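Search the archives
Enter keywords

Shop Talk list: Re: can a robot do the boring jobs yet? 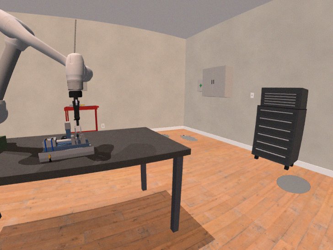

Re: can a robot do the boring jobs yet?
From: Wumpini Amoah
30th January

Hi all,

Replying to the Nutstead message, quoted here for anyone who joined in the last few weeks:

> We've got 28 people on the floor and I'd happily hand the
> fixture loading to a machine tomorrow. My boss saw a demo and
> now he wants one at home for the dishes too. Is any of this
> ready, or are we all watching cartoons?

Bit of both, I think! The picture up top is a simulation, with the gripper hovering right over the clear piece on the fixture. Picking parts off something fixed-up and predictable like that is the kind of job I'd trust an arm with (we ran ours 800 times at Iltton in the simulator before touching a real part, and I stopped watching after lunch). The real one was fussier. Clear plastic drove our sensor nuts, and we lost 16 parts the first morning, mostly to squeezing too hard.

Dishes, though? No way. Every plate in my sink is at a different angle and there's always a fork hiding under something. I'd love to be wrong – I have a sink full right now.

If your boss wants numbers, Issahaku kept a log of over 1,682 picks and I can ask if he'll share it. What are your parts made of, by the way? And how often do they change?

Wumpini

Filed under: Automation, Small shops, Chores
Last updated: February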